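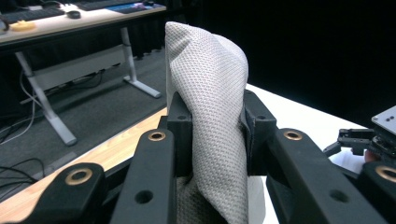

*Pinch test on the gray waffle-weave cloth, pads at full squeeze*

# Hand-held gripper: brass bushings fine, but cloth keeps creeping out of the pads. What am I missing?

**posted by shearer_bench**

Hi all, long-time reader, first time I've needed to ask. I've been building a pair of hand-held grippers at our shared workshop (Skostedis, the one over the tile store) and I've reached the stage where everything moves nicely and nothing holds on to anything for very long.

The linkages are 3D printed, all matte black, with brass bushings pressed into the pivots that carry load. The other holes in the arms are plain, mostly left over from when I was still deciding where things should go. The finger pads are squarish printed blocks with a small hole in each one. I squeeze the handle, the linkage closes, the pads come together. Simple enough!

Cloth is what I care about. I'd like to be able to pick up a kitchen towel from a table, fold it over, and put it down again with one gripper in each hand. In the photo I've got the towel pinched near the middle, and it stands up in a tall floppy peak over the pads. That looks great, and it fooled me into thinking I was done. If I lift slowly and go straight up, it's fine. If I pull sideways, which is most of folding, the cloth creeps. I don't mean it drops out all at once. It slides a little, then a little more, and by the time I've got the fold across I'm holding the very edge of it or nothing.

Things I've tried so far:

- Squeezing harder. Helps for a second, then my hand gets tired and we're back where we started.
- Roughing up the pad faces with 120 grit. Maybe a tiny bit better? I can't swear to it.
- Rubber bands around the pads. Much better grip, but they roll off after a few folds and the cloth doesn't want to let go when I open up.
- Moving the handle pivot one hole down. More squeeze, but then the pads don't open wide enough for anything thick.

I did run a cycle count on the first one, clamped to the bench with a little motor doing the squeezing, and it got to 2,664 before I got bored of the noise and shut it off. The bushings were still snug after that - no wobble I could feel. So I don't think it's slop in the joints, but I'm willing to be told otherwise.

Budget is small and I'd prefer not to reprint the arms, as each set ties up the printer overnight. The pads are quick, I can reprint those all day. Any ideas?

---

**Tolier_garage**

Nice build! I've been down this exact road with a reacher I made for pulling laundry out of the back of the dryer, so here's what worked for me.

Your pads are hard plastic on hard plastic with a bit of fabric in between. Even with a lot of squeeze, the cloth is only being held wherever the two faces really touch, and printed faces are never as flat as you think they are. Put a straightedge across one and hold it up to a lamp. On mine I could see light under the whole middle, so I was gripping with two thin lines at the edges and that was it.

What you want is something soft on the faces. I'd skip the rubber bands and go with 2 mm silicone sheet. Regular glue won't stick to silicone (ask me how I know), so either get the silicone adhesive in the tube or do what I did, and print the pad with a shallow pocket and a lip that traps the sheet on all four sides. Leave the silicone standing a little proud of the lip. If it's sitting flush it does nothing.

For the not-letting-go problem, don't use a really tacky silicone. The very soft stuff feels wonderful in the store and then picks up every bit of lint in the building. After a week mine looked like a sweater. Medium hardness, wipe it with a damp rag, carry on.

One more thing, and I'd do this first as it's free. Check that the pads close parallel. Close them on a strip of paper at the top, tug it, then do the same at the bottom. If one end holds and the other slides, you've got a pad tilting and all your squeeze is going to one edge. With that many pivots it only takes a small error in one arm. I fixed mine by sanding a slight wedge into the back of the pad where it mounts. Ugly, but it's been like that ever since.

---

**ullier_prints**

just use hot glue on the pads, works fine, did it on mine

---

**weftandwarp**

I come at this from the sewing side so forgive me if I get the mechanical words wrong.

That weave has a lot of give in it. Pull a honeycomb cloth on the diagonal and it stretches and gets thinner right where you're holding it, so your pads lose their bite partway through the fold. Pull along the threads and it stays put a lot better. Try the same fold with the towel turned so your sideways pull runs straight along the weave, before you change any parts at all.

Also, take a bigger bite! Picking up a double layer gives the pads something fatter to hold, and a crease makes a decent handle. I do it by hand without thinking about it when I'm working with slippery lining.

If you do end up cutting silicone, a rotary cutter and a metal ruler will give you a much cleaner edge than scissors.

---

**shearer_bench**

Quick update. Paper strip test: top holds, bottom slides right out, on both grippers. So I've got a tilt, and it's the same tilt, which points at my drawing and probably means the pad mount is off by a hair. Printing new pads tonight with a wedge built in and a pocket for the silicone.

Turning the towel made a bigger difference than I'd have guessed, thank you weftandwarp. Still creeps, but I got three folds in a row before it slid out.

@ullier_prints did yours hold up with cloth, or was that for something stiffer?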